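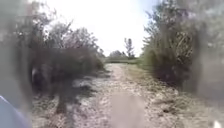
Is the Draken walking shoe suitable for staff who spend most of the day on foot outdoors?
It is suitable for most staff, provided the shoe is fitted half a size up and the original insole is replaced within the first season.

The Draken is a low-cut walking shoe made by Dedley and sold to employers through its workwear catalog. The Allville Parks Department issued the shoe to 19 members of its grounds and visitor staff in February and asked each wearer to keep a short written record. This review draws on those records and on an inspection of the returned pairs by Yvette Ross, equipment officer.

Fit and sizing
The shoe runs short. Staff who ordered their usual size reported pressure at the big toe on downhill stretches, and most exchanged the pair within two weeks. The width is generous across the ball of the foot. The heel holds well once the laces are drawn through the top eyelet, which the printed instructions do not mention. Wearers with a high instep found the tongue stiff and did not feel that it softened with use.

Sole and grip

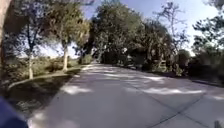
The outsole is a single piece of rubber with a shallow tread. Grip on dry pavement was rated good by every wearer. On wet leaves and painted curbs it was rated fair, and two members of staff returned to their former boots for the rainy weeks. Small stones lodge in the grooves under the arch and must be pried out with a stick or key. The Girard shoe issued in earlier years had a more open tread and did not have this fault, although it wore down faster at the heel.

Cushioning is firm at first and pleasant for the first few months. The factory insole then flattens under the heel. Leonor Teixeira, who supervises the walking patrols, recorded that her pair felt noticeably harder after 560 miles, while the outsole still had ample tread. A replacement insole restored most of the comfort.

Upper and care
The mesh upper dries overnight at room temperature. It does not keep out rain, and Dedley makes no claim that it does. Stitching held on all returned pairs except one, where the seam beside the little toe had opened. Dedley replaced that pair without charge. Mud should be brushed off dry, and the shoes should not be placed on a heater. 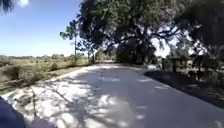 Mixed sun and shade on a paved path.

Recommendation
The department rates the Draken as good for paved routes and light trail use. It is not recommended for mowing crews, who require a protective toe, or for work on steep banks. Staff may request a pair from the equipment office and should try both sizes with work socks before signing for them. Boots remain available for wet weather.

Reviewed October 7, 2020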